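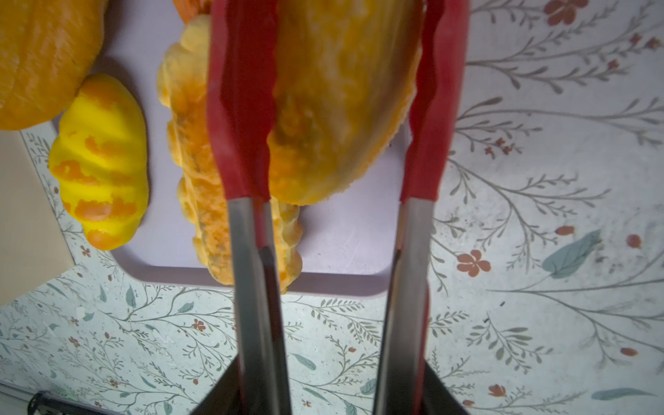

*Silicone tips on an elongated squash, with a warty one beside it on the lavender board.*

## When the gripper drops the squash

I love having a robot arm help in the kitchen, and I've had my share of thuds from it too! My worst was a 2 kg squash that slid out at full lift and cracked a floor tile. The arm reported a good grip all the way down.

- **Wipe the red tips before every session.** Warm water and a drop of washing-up liquid will do. A greasy film was my whole problem, and it took me 7 drops to spot it.
- **Start low on closing force.** I had mine at 91 per cent, which bruised the skin and still slipped. At 70 it holds beautifully.
- **Keep your hands out until the arm has parked.** Mine once closed again straight after a fault. Press stop first, then reach in.
- **Watch anything with a cord.** Bags with cord handles are brilliant practice (my favourite is a paper bakery bag), but a loop can catch on a finger and drag the lot along when the arm backs off. Stop the arm and free the loop by hand, and never tug against the motor.

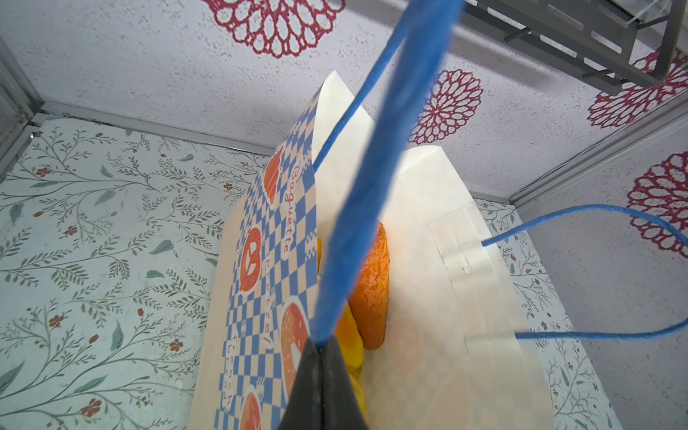
## After a jam

Switch off at the wall, then turn the wrist gently and feel for grit. If it clicks, leave it off and check the finger screws. Mine had worked loose by October, and a quick tighten made it wonderfully smooth again.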